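From: Erick Odera
To: coffee-water list
Date: 08/02/2023
Subject: Re: scale in the kettle, and does it change the taste

Several people wrote to me off list after the last round, so I'm answering the whole group. The earlier message is quoted first and my replies come after.

> I moved to a house with a well in the spring and my kettle has
> gone white inside. The water test says hardness is 272. I have
> been boiling it in a Polletti stovetop kettle and making pour
> over with the same beans as before, and the cup is flat. It has
> no snap to it at all. Tea is worse, it gets a skin on top.
>
> Three questions. Is the scale itself doing it, or the water?
> Will a pitcher filter help? And is there any point descaling if
> it comes right back?
>
> I don't want to put in a softener just for coffee.

On the first question, it's the water. The scale is only what falls out when you boil it. I had the same thing at my last place, where the report said 135 for hardness and the alkalinity was nearly as high. The alkalinity is the part that flattens coffee. It soaks up the acids you want to taste. Ask your lab for that number if they left it off the sheet, as some of the cheap tests do.

The skin on the tea comes from the same source. A squeeze of lemon in the cup clears most of it, but then you have lemon tea.

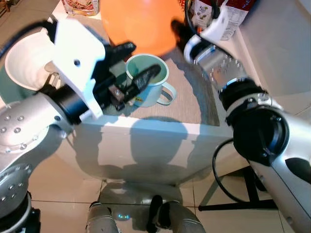
On the pitcher filter, it depends on which kind. A plain carbon filter takes out chlorine and smell and does next to nothing for hardness. You want one with exchange resin in it. I used a Lodora pitcher for two years. At your hardness I would expect the cartridge to wear out well before the date printed on the box. Mine did, and my water was half as hard as yours. Write the date on the cartridge in marker and go by taste after that.

The other route is to buy distilled water by the gallon and cut your well water with it. I do this now. One part well to three parts distilled gets you down to 68 by the arithmetic, and that's a fine place to be for pour over. Try one to two as well. Some darker roasts taste better to me with a little more in the water. I would not brew with straight distilled. It comes out sour and thin.

A softener would not fix your coffee in any case. It swaps the calcium for sodium and leaves the alkalinity where it was. It would save your kettle and your water heater, so that's a separate decision.

On descaling, yes, keep doing it. Thick scale slows the boil, and flakes end up in the cup. My steps, for a kettle with no electric parts:

1. Fill it halfway with water and add two tablespoons of citric acid. The Bhardwaj grocery near me sells it loose and it costs less than the packets labeled for kettles. Vinegar works too but the smell hangs around.

2. Bring it just to a boil, turn it off, and leave it for 17 minutes or so. If it's still white inside, leave it longer. Don't scrub with steel wool.

3. Pour it out, rinse three times, then boil a full kettle of clean water and throw that away. Wash anything the acid water dripped on, bowls and mugs included, before you put it back in the cupboard.

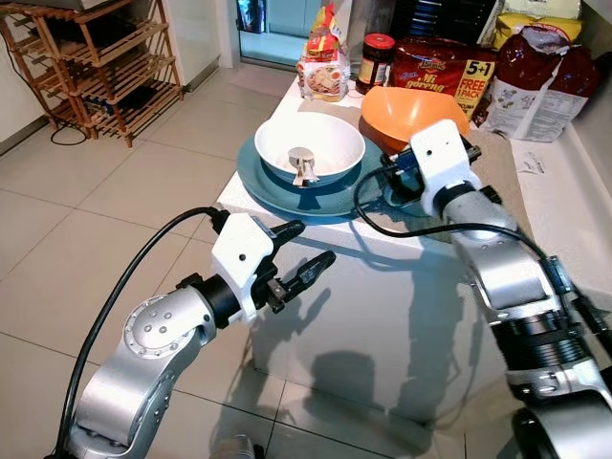

4. Taste plain water from the kettle once it has cooled. If it's sharp, rinse again.

I do this once a month on well water and about twice a year on the cut water. For electric kettles, read the manual first. The Harkon I had said not to boil the acid solution at all, only to warm it and let it stand.

One correction to my own post from last September. I wrote that letting boiled water settle and pouring off the top would do the job of a filter. It does some of it. Boiling drops out the part of the hardness that is tied to the alkalinity, but you need to keep it boiling for several minutes, cool it all the way, and then pour without stirring up the bottom. I went back and tried it with test strips and the results were all over the place. It's free, so try it if you like, but I wouldn't count on getting the same water two days in a row.

If anyone has used the mineral packets that go into distilled water, please post what you thought of them. I have only tried one kind and found it chalky.

Erick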